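桌面小白板擦不干净，留灰印，大家怎么处理

版块：居家办公与文具
发帖日期：19/07/2024

楼主 纸箱里的猫
买了一块桌面用的小白板，Cusi的，平时立在桌上写当天要做的事。用了大概8个月，现在有两个问题。
一是擦完板面发灰，顶灯底下看着还行，换个角度就能看出一层雾。二是桌子也跟着脏，白桌面，擦下来的黑渣都掉在板子前面，用手一抹就是一道灰。
笔是Notel的普通黑色白板笔，擦子是随板送的。想问是笔的问题还是擦子的问题，还是板子本身就这样。

2楼 半截粉笔
先看擦子。随板送的那种用两三个月就吸满了，再擦等于把旧墨粉重新涂一遍。翻过来看看底面，发黑发硬就换掉。
另外你的板子是怎么立的？有的支脚夹得松，擦的时候板子往后跑，人就不敢用力，当然擦不干净。

3楼 楼主 纸箱里的猫
擦子底面确实黑了。
支脚是白色塑料的小夹子，卡在板子下沿的黑边上，两个。圆角下面另外垫了一个小黑墩子，顶上是橙红色的。桌上的黑点点就是我说的渣，还有一条细细的印子，不知道是划痕还是别的。
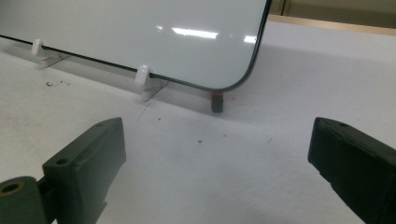
4楼 北窗
回复3楼，分开说。

一、桌上的渣
干的时候用软毛刷扫到纸上倒掉，别用手抹，也别一上来就用湿布。墨粉遇水会糊开，白色哑光桌面吃进去以后很难弄。扫完再用拧得很干的布擦一遍。

二、那条细印
指甲横着过一下，卡指甲就是划痕，不卡多半是笔印或者鞋底胶之类蹭上去的，橡皮能擦掉。

三、板面发雾
干擦子只能去掉表面那层。每隔一阵要用湿布加一点清洁液整块擦一次，再用干布收一遍。

5楼 老陈皮不甜
三我不太同意。清洁液用多了，板面涂层会坏，越擦越容易留印。我单位一块板就是这么废的，后来写上去的字隔一晚就擦不掉。清水就够了。

6楼 北窗
看是什么板。玻璃面和搪瓷面随便擦，普通喷漆面的才怕。你单位那块八成是喷漆的，也可能用的是酒精浓度高的东西。

7楼 老陈皮不甜
是不是喷漆面我不知道，反正买的时候卖家说是玻璃的。卖家的话也就那样。楼主这块是什么面？

8楼 楼主 纸箱里的猫
说明书扔了，页面上只写“高光板面”。磁铁能不能吸我没试过。

9楼 半截粉笔
先按娇气的板子对待，清水，软布，不行再上清洁液，先在角上试一小块。

10楼 Zulludbridge
说一下擦的顺序。我以前习惯从中间画圈，结果四个角一圈灰。现在从左上角开始，擦子放平，横着一趟一趟往下走，每趟压住上一趟一点。走到底边把渣带到一侧，别正对着板子往下刮，不然全堆在支脚那里。
立着的小板要轻一点，擦上半截的时候尤其容易往后仰。

11楼 楼主 纸箱里的猫
昨晚换了新擦子，白色的，圆角长方形，比原来的厚。按10楼说的从左上角起。桌面中间那几块灰印先没管，打算板子弄完再收拾。
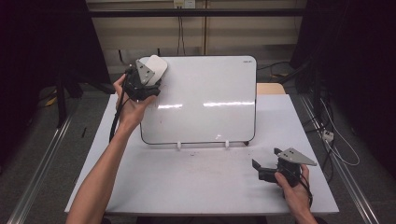
12楼 老陈皮不甜
顺序我觉得应该反过来，先收拾桌子再擦板。桌上有旧渣，新渣掉上去混在一起，擦桌子的时候更花。或者干脆铺张旧报纸，擦完一卷扔掉。

13楼 北窗
铺纸可以，报纸就算了，油墨蹭到白桌上又是一件事。厨房纸。

14楼 半截粉笔
也可以把板子从夹子上拿下来，平放着擦。小板拿下来又不费事，渣都留在板面上，端到垃圾桶上面一磕就完了。

15楼 Zulludbridge
平放的话注意背面，有些背板是纸的，湿布的水顺着边框渗进去会鼓。我宁可立着擦。

16楼 楼主 纸箱里的猫
汇报一下。清水加软布擦了两遍，雾淡了不少，右下角还剩一点，侧着看得出来。清洁液还没敢用。
桌上那条印子用橡皮擦了，浅了一半，不卡指甲，应该是蹭上去的。
笔我准备换掉，Collari有一种写着少粉的，17块一盒，有人用过吗？

17楼 北窗
用过，渣确实少一些，颜色偏淡，远了看不清。桌上自己看没问题。写完别放过夜，放久了比普通的还难擦。

18楼 老陈皮不甜
放了三天的我也擦掉过，没那么夸张。不过盖子松，记得横着放。

19楼 楼主 纸箱里的猫
好，先买一盒黑的。清洁液等这个右下角实在看不下去再说。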